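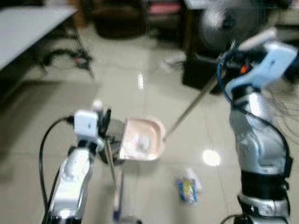 So I finally made it to the Zivitz open day in November, and I spent most of it (no regrets!) in the room where they were sweeping up snack wrappers. I want that pink dustpan. Long handle, so no bending! 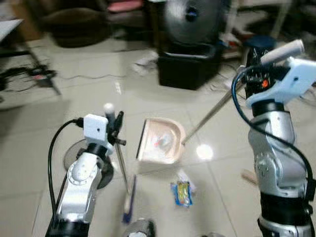
Mahsa Khosravi thought shiny tile like that is the worst for wrappers, they just slide ahead of the brush. True in my kitchen too! I stayed until 2, then went looking for coffee. 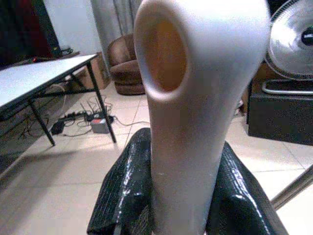 Pale floor tiles and the brown armchair, Zivitz open day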